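Steltell Wathose im Test: eine Saison am Fluss

Die Steltell habe ich im April gekauft, regulär und vom eigenen Geld, für 281 Euro bei De Graaf. Vorher hatte ich eine Neoprenhose, die mir im Sommer zu warm und auf dem Fußweg zum Wasser zu schwer war. Die neue ist eine atmungsaktive Hose bis zur Brust mit angesetzten Füßlingen, Watschuhe muss man extra besorgen. Ich bin 1,84 groß und trage Größe L. Die Beinlänge passt, am Bauch bleibt Platz für einen dicken Pullover.

Seitdem war ich an 13 Tagen damit im Wasser, meistens auf Äschen und Bachforellen, zweimal auch am Stausee. Dort steht man lange still, und ohne lange Unterhose wird es nach einer Stunde kühl. Das liegt am dünnen Material und ist bei anderen Hosen dieser Bauart genauso. 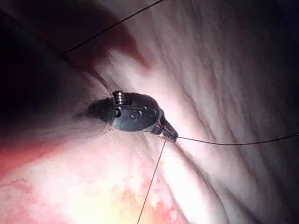
Riet Kramer schreibt dazu, sie trage unter derselben Hose eine alte Fleecehose und komme damit auch bei Schneeschmelze zurecht, müsse dann aber eine Nummer größer kaufen, sonst spanne es beim Steigen über die Böschung.

Die Träger sind breit und rutschen nicht. Die Schnallen lassen sich mit nassen Fingern öffnen, mit Handschuhen nicht. Der mitgelieferte Watgürtel taugt wenig, er lockert sich im Lauf des Vormittags immer wieder. Ich habe ihn gegen einen älteren von Vitent getauscht. Wer in stärkerer Strömung watet, sollte beim Gürtel nicht sparen.

In der Brusttasche haben zwei Fliegendosen Platz, dazu Vorfachmaterial und der Erlaubnisschein. Einen Reißverschluss gibt es nur innen. Die äußere Tasche schließt mit Klett, der nach ein paar Wochen voller Grassamen saß und seitdem schlecht hält.
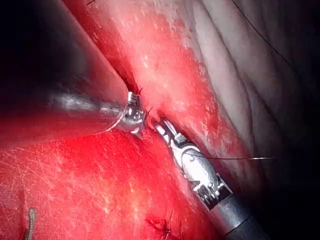
Ausgabe 3, Juni 2026, Seite 11

Zur Dichtigkeit: Knie, Gesäß und Schritt sind trocken geblieben. Am linken Füßling hatte ich am neunten Angeltag Wasser an der Ferse. Von innen war an der Naht eine Stelle zu sehen, an der sich das Band gelöst hatte. Ich habe sie mit Nahtkleber bestrichen und über Nacht liegen lassen, seither ist Ruhe. Bei einer Hose in dieser Preislage darf das in der ersten Saison nicht vorkommen. De Graaf hätte sie eingeschickt, mit drei Wochen Wartezeit, und das wollte ich mitten in der Maifliegenzeit nicht.
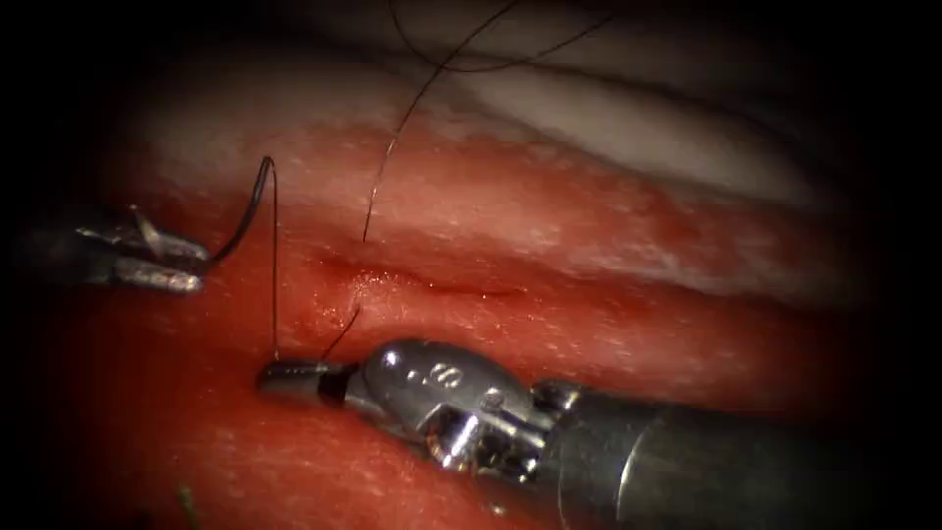 Stijn Van den Broek: Bei mir war es genau dieselbe Naht, allerdings rechts. Ich habe die Hose umgetauscht, die zweite ist bis jetzt dicht. Kies im Schuh hatte ich ausgeschlossen, ich trage immer Gamaschen.

Die Gamaschen an der Steltell sind fest angenäht und haben einen Haken für die Schnürung. Der Haken ist klein, verbogen hat er sich nicht. Nach Brombeeren und einem Stacheldrahtzaun an der Pachtstrecke Rusesgate hat der Stoff am Schienbein Kratzer, aber kein Loch.

Zum Trocknen hänge ich die Hose an den Füßlingen auf. Außen dauert es zwei Stunden, innen einen halben Tag.

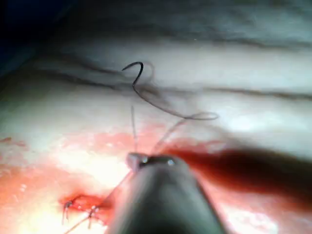
Godelieve Martens fragt, ob es die Hose auch in Damengrößen gibt und ob man die Füßlinge kleiner bekommt als 40/41.

Im Laden hing nur der Herrenschnitt, der kleinste Füßling war dort 40/41. Nach anderen Größen müsste man bei De Graaf fragen.

Preis: 281 Euro
Gut: Passform, Träger, Stoff an den Beinen
Schlecht: Gürtel, Klett der Außentasche, Naht am Füßling
Note: 3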